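Bread, bowls and crumbs: what I did for my serving table project

I'll start with the bit I nearly left out, which is that my first topic was soup. I wanted to look at how people set out a shared lunch, and soup seemed like the obvious thing until I thought about carrying it up the stairs at Stoltonlow. So it became bread rolls, and I'm glad it did, because rolls are cheap, they hold their shape and you can eat the leftovers on the bus home.

The question was pretty simple. If you've got a small table and a pile of rolls, what's the best way to get them from the table into a bowl without squashing them or making a mess? I bought 18 rolls from the Idia bakery counter (the round glossy ones, not the long ones) and tried to keep everything else the same. Same table, same bowl, same green cutting mat from my sewing stuff. The mat was a last-minute idea and it turned out to be my favourite part! The grid lines meant I could put a roll back in the same spot every time, and the crumbs show up really nicely on that colour.

The pink bowl was a bit of a gamble. I had a shallow dish from Rirnness in mind at first, but rolls slid straight off it in my practice run, so I went for something wide and deep with a proper rim.

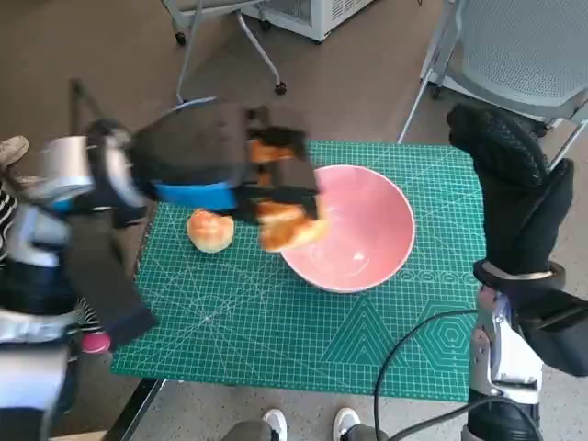
Where you start the roll matters more than I'd guessed. Close in beside the bowl there's hardly any distance to cover, but you do have to lift high enough to clear the rim, and a clipped rim means flakes all over the mat. Further out you get a nicer, lower path, and more time to drop it. I did 2 rounds of each and wrote down crumbs, dents and anything that landed on the floor (my notebook has a butter stain on page one, sorry to whoever marks this).

Pinching from top and bottom left the fewest dents. Squeezing the sides made the crust crack, especially by late afternoon when the rolls had dried out a bit. I should have bagged them between rounds, and next time I would.

If I did it again I'd weigh the crumbs instead of eyeballing them, and I'd try a softer bun, maybe a milk bun, to see if the pinch still wins. I'd also like a go with a basket lined with a tea towel, like my nan uses at Christmas.

Contact the Nechyporuk Student Projects page | © Nechyporuk | Back to top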